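Print this article | E-mail this article

Tuvska

Tuvska is a flat rye and barley loaf associated with the hill district of Hekuneck. It is raised with a sour starter, rested overnight and baked on a hot stone. The crust is dark and the crumb close and rather damp.

Age and origin

Local leaflets call tuvska the oldest bread in the region, a claim for which no source is ever given. The earliest known recipe is in a parish household book, which lists 29 loaves baked for a winter feast in February. It does not mention barley — the grain now said to be essential — and may describe a different bread altogether.
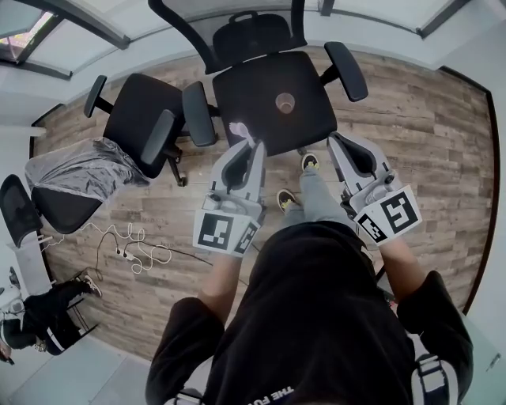 A hand-held gripper in each hand, seen from above.

Starter

Ezeani, a bakery in Hekuneck, says its starter has been fed without a break for 127 years. This cannot be checked. The yeasts and bacteria in a starter change with the flour and the room, so an old one may have little in common with its first batch. Claims that the bread is easier to digest rest mostly on the word of those who sell it.

Indunier loaf

A sweeter version, the Indunier loaf, contains malt and caraway. Some bakers refuse to call it tuvska. A baking contest drew 2,733 entries one year and 2,768 the next, figures supplied by the organisers, and accepted both kinds.

Last changed 30 March 2018 | Contact | Copyright | Back to top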